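Slow Is Also Training: What I Learned When I Stopped Running Every Run Fast

By Olaia Bravo 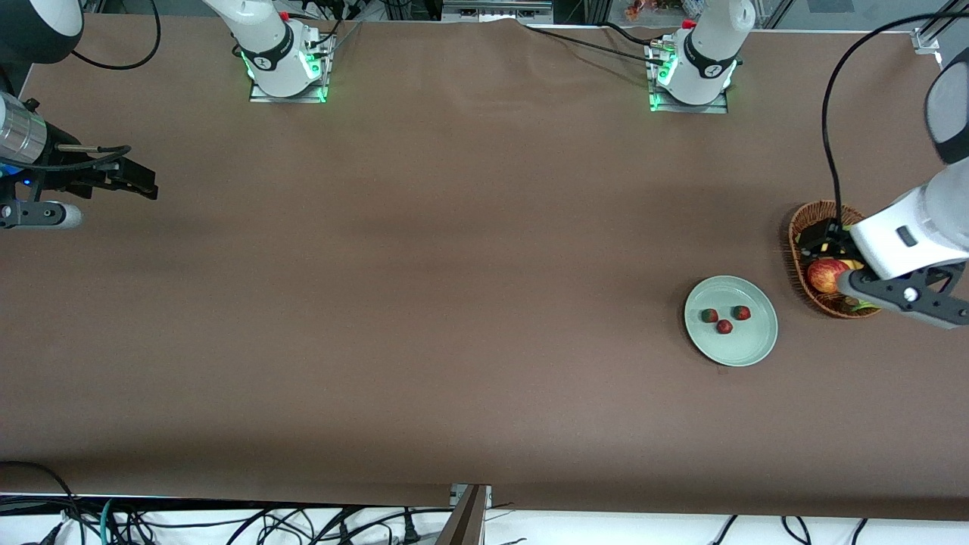 Two arms at a long table covered in brown paper.

For many years I had only one speed. I left the house, I ran as hard as I could hold for the time I had, and I came home with a red face. If somebody asked me what kind of training I do, I said "running," as if there was one kind only. I was not lazy and I was not a beginner. I simply believed that a run which did not hurt a little was a run I had wasted.

In the winter when I turned 41, I was slower than two years before. I slept badly. My left calf was tight every morning, and I walked down the stairs sideways like an old crab. I trained more to repair this, and of course it became worse.

It was in February that I wrote to Aslak Halvorsen. He coached cross-country skiers for a long time and now works mostly with runners of my kind, people who have jobs and children and a race or two in the year. He asked me for one month of training notes. I sent them with some pride, because I had not missed one day that I planned. His answer was short. "You have no easy days here," he wrote. "You have also no hard days."

I was a little offended by the second sentence. I read it several times before I understood what he meant. All my runs were in the middle. They were too fast to let the legs recover, and too slow to teach them something new. When I wanted to do a truly hard session, I was already tired from the day before, so the hard session became one more run in the middle.

What easy means

The first task he gave me sounded like a holiday. For 28 days I should run only at a speed where I could speak in full sentences. He did not mean one word and then a breath. He meant a sentence with a comma in it. If I could not do this, I had to slow down, and if slowing down was not enough, I had to walk.

On the first morning I walked up the hill behind the school. I have run up this hill perhaps a thousand times and I had never walked on it before. A man with a stroller passed me. I wanted to explain to him that I had a program.

The talking test is old, and there are many modern ways to replace it. I have a watch, a cheap Kadlec that I bought secondhand, and it shows me the heart rate in a color. I used it in the first week and then I turned the color off. The number jumped when I was nervous, when I had drunk coffee, when the strap was cold. My own voice was easier to trust. I talked to myself on the path by the river. I recited what I had to buy. In the second week I began to say aloud the emails I was afraid to write, and I wrote two of them afterward.

If you are shy about talking alone, there is another way, and I use it when the path is full of people. Close the mouth and breathe through the nose for one minute. If you feel panic, you are going too fast. It does not work when you have a cold, and for some people it does not work at all, but for me it is good enough.

The difficult part is in the head

Nobody in my running group believed I would keep it for the whole month. We meet on Thursday at seven in the evening, in front of the Divetti bakery, and the group always begins slowly and always ends as a race. There is never a decision about it. One person goes half a step in front, the next one closes the half step, and after ten minutes we are all silent and breathing through the teeth.

I went three times in this month and three times I was last. The second time I lost sight of them at the bridge and ran home alone by the other bank. I must say that I was sad about this. I had not known how much of my pleasure came from being somewhere near the front. It was not a very beautiful thing to learn about myself.

Aslak was not surprised when I told him. "The body accepts slow running in three days," he said on the telephone. "The person needs longer." He told me about a skier who hid his watch under his glove when he trained in a valley with other athletes, so that they should not see how low his heart rate was. This man was much better than any of them. He was ashamed all the same.

What changed, and what did not

I would like to write that after the month I was fast. I was not. In the last week of it I felt heavy and bored, and I was sure I had lost everything. But the calf was quiet. I noticed it one morning when I was already at the bottom of the stairs with the laundry and remembered that I had come down facing forward.

I slept better too. I do not want to claim that it was only because of the running, because in the same weeks I also stopped reading the news in bed. My appetite was more regular. Before, I ate very little after a run and then too much at ten in the evening.

After the month we put the hard work back, but only in a small quantity. One session in the week, sometimes two if I had slept. The first was simple: after a long warm-up, 5 times three minutes fast, with two minutes of walking or slow running between. I was frightened of it all day. Then I did it, and I ran the last repetition faster than the first, and I stood on the grass afterward and laughed like somebody who had stolen a bicycle.

I had not been able to run like this for years, and my legs had not become any younger. They were only rested. I had always arrived tired at the place where I should have arrived fresh.

How a week looks now

People ask me for the plan, so I give it, but please remember that it is made for one person with one calf.

On Monday I do nothing, or I swim a little in the Tovora pool if my daughter wants to go. On Tuesday I run easy for forty-five minutes. Wednesday is the hard session, when I have most energy and least meetings. Thursday is the group, and I go with the slow half, which now exists. Friday is free again. On Saturday I do ten minutes of strength work at home: calf raises on the bottom stair, squats, and standing on one leg while I wait for the kettle. Then I run easy for half an hour. On Sunday I go long, never faster than talking speed, and at present this is 13 kilometers.

The whole of it is not more than I did before. In kilometers it is nearly the same. Only the speeds have moved away from each other.

The strength work I would have left out, if I am sincere. I find it dull. Aslak insists on it for everybody past forty, and especially for those who like to run easy a lot, because in easy running the muscles never have to push with real force. He permits me to do it badly dressed and with the radio on.

Mistakes that I made so you can skip them

I changed my shoes in the same month as my training. I bought a softer pair, the Fatley ones that everyone had that spring, and for one week my knees hurt. I did not know if it was the shoes or the slow steps. Change one thing, wait two weeks, and then change the other.

I also made my steps too long. When we slow down, it is natural to reach forward with the foot, as in a slow film. It is better to keep the steps short and quick and let the speed fall by itself. I practiced this next to a wall, where I could hear the sound of my feet come back.

And I ate too little on the easy days. I thought I had not earned it. An hour is an hour, even when you could have told a long story during it.

The race in the autumn

I know that an article of this kind should finish with a race, and there was one. It was a ten-kilometer race through the town with roughly 2000 people at the start, most of them much too fast in the first street. I let them go. I said one sentence aloud at the first kilometer, with a comma in it, and a woman next to me turned to see who I was speaking to.

From the sixth kilometer I stopped talking and ran. I finished one minute and a half faster than the year before, which pleased me. It was still slower than my time from when I was thirty-six, and I think that one will stay where it is.

On the Monday after, I rested. On Tuesday I went out by the river for forty-five minutes. It rained a little, and I walked up the hill behind the school.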